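Tapley school kitchens to switch to washable trays in September

August 17, 2025

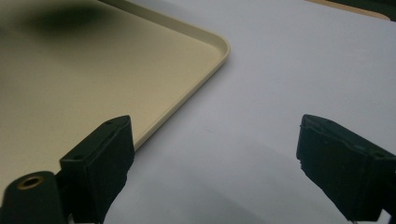 Single-use plates to go at two schools

Two schools in Tapley will stop using disposable plates at lunch when classes resume in September. Students at Bisora Elementary and Tapley Middle School will eat from reusable trays that go through a dishwasher after each meal.

The school board approved the change at its August meeting. The district has ordered 400 trays from Flanenard, a kitchen supply company in Brakitz, and they are to be split between the two buildings according to enrollment.

Leonie Dunstan, the district's food service manager, said the kitchens had been buying paper plates since the old dish room at the middle school closed.

"We always meant to go back to something we could wash," Dunstan said. "The dish room needed new drains and a new floor, and that work kept getting pushed to the next year."

The drains were replaced over the summer. A conveyor dishwasher was installed at the middle school in July, and the elementary school will keep the smaller machine it already has. Dunstan said one rack at the middle school holds 18 trays.

Lunch schedule changes

Lunch periods at both schools will be 30 minutes long. The middle school is moving its first lunch earlier so the kitchen has time to wash trays before the last group comes in. Families will get the new bell schedule by mail before the first day of classes.

Students will scrape leftovers into a bin, stack their trays on a cart and drop silverware into a separate tub. Staff will be at the carts during the first weeks to help younger children.

Lunch prices are not changing. Students who bring lunch from home do not need to take a tray.

Radomir Ionescu, who has two children at Bisora Elementary, spoke in favor of the plan at the board meeting but asked whether the kitchen would have enough workers. Dunstan told him one part-time dish room position at the middle school was still open. Applications are being taken at the district office.

Paper plates will still be used for field trips and on days when a dishwasher is out of service. The district has kept several cases in storage for that purpose.

The board will hear a report on the new system at its winter meeting. The high school is not part of the change. Its cafeteria has used washable dishes since it opened.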